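Flakoven 205 Table Mat

The Flakoven 205 is a flexible mat for dining tables, desks and craft tables. It lies flat out of the roll and protects the surface from scratches, crumbs, glue and marker. The underside has a light grip, so the mat stays put when you lean on it.

Order no. 962. Sold singly or in packs of 29 for schools and cafeterias.

## Shape and colors

Every mat in the range has rounded corners and a small oval cutout near one long edge. Use the cutout to carry the mat or hang it on a hook between meals. Colors are teal, sand, brick and charcoal. Teal and sand are kept in stock – the other two are made to order and ship in March.
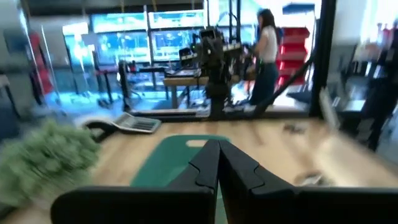 ## Care

- Wipe with a damp cloth and mild dish soap.
- Dry flat or hanging. Do not fold.
- Keep away from hot pans. Use a trivet.
- Solvent-based paint will stain. Water-based paint wipes off while fresh.

The surface is tested to 2000 wipe cycles. Light knife marks are normal and are not covered by the warranty. The mat is not a cutting board.

## Goes with

The Pema coaster set comes in the same four colors. The Shearer wall hook fits the oval cutout and holds up to three mats. Older Grerka hooks are too wide for it.

## Ordering

Orders placed before 2 p.m. on Friday leave the warehouse the same day. Packs ship on a pallet and need a delivery address with ground-floor access. Unused mats can be returned in the original sleeve.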